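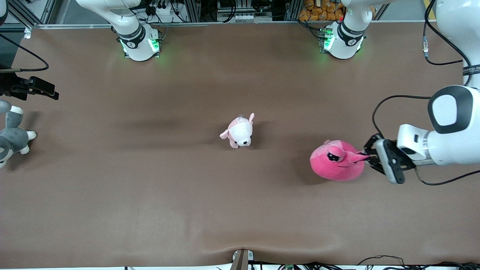
Washing old plush toys without ruining them - what do you do?

Brevutwood Swap & Mend board > Household > Laundry and stains

pkvaran
My sister is clearing out her attic and I have inherited a trash bag of stuffed animals. I'd like to pass most of them on before school starts, but they smell like an attic and a few of them feel crunchy in a way I don't want to think about. No tags left on any of them. Do I just throw the lot in the machine and hope? Everything online was written by someone selling a spray.

marina_d
Pillowcase, knotted at the top, cold water, gentle cycle, half the detergent you think you need. Air dry. I've done this for years with two kids and a dog who considers himself the third.

Old Vestergaard
Cold water does nothing for dust mites. You want it hot or you're just giving them a bath.

marina_d
Hot water does something for the fluff, though. It turns it into felt. I have a lamb that came out looking like a bath mat with eyes.

Old Vestergaard
A clean bath mat.

kjuhl
Freezer. Bag them, leave them in there for 3 days, then do Marina's cold wash. That's my answer to the mites. The only drawback is that somebody in your house will go looking for peas and have a bad moment.

pkvaran
Our freezer is the size of a shoebox and currently full of rhubarb. Could do one animal at a time, I suppose. Should be finished by retirement.

Gunnlaugur V.
Before anybody washes anything: squeeze it. If it rustles or feels like sand, stop. Older ones can be stuffed with sawdust or wood wool, and if those go in the machine you'll be cleaning out the filter with a spoon. Same for anything with a music box in it. I washed a musical duck once. It still plays, but lower.

pkvaran
Squeezed them all. Mostly squashy. One bear has what I think are beans in his rear end.

Gunnlaugur V.
Plastic pellets are fine in cool water if the seams hold. Dried beans are a soup. Open a stitch and look.

marina_d
Put the bear in his own pillowcase whatever he's full of. I had a beanbag frog go at the seam mid-spin and there must have been 1000 of those pellets, most of them still living in my machine.

kjuhl
Also, keep reds and bright pinks apart from anything white. A friend of mine swears her pale pink rabbit was bought white.

Old Vestergaard
Vinegar in the rinse sets the color.

Gunnlaugur V.
It doesn't. Not on a modern dye. It takes some of the smell out, which is a good enough reason to use it, but let's not give it a promotion.

Old Vestergaard
My mother did it for 40 years.

Gunnlaugur V.
I'm sure her house smelled wonderful.

pkvaran
Gentlemen. What about drying? Marina says air dry, but it's August and so humid here that my towels haven't been dry since June.

marina_d
Roll them in a towel and kneel on them first. Then hang them in a mesh bag in front of a fan. Don't peg them by the ears, it stretches them, and it upsets small children who walk past the line. Brush the fur with a soft toothbrush when they're nearly dry.

kjuhl
Dryer on no heat with a couple of tennis balls works too. Sounds like someone moving out.

Old Vestergaard
Low heat is fine.

marina_d
Low heat is how I got the bath mat's cousin.

pkvaran
Update. 4 done so far, cold wash, pillowcase, fan. The smell is gone from all but the bear, who was pellets after all. One elephant has dried with his trunk pointing straight up and won't be talked out of it. Does the thrift store in Pondemholm take plush? The one near me has a sign saying absolutely not.

Gunnlaugur V.
Pondemholm takes them if they're clean and you ring first. Dampen the trunk, pin it down with something heavy overnight.

Old Vestergaard
And if the bear still smells, hot water.

marina_d
Baking soda in a bag, leave him in it overnight, shake him outside. Don't listen to Eyvindur.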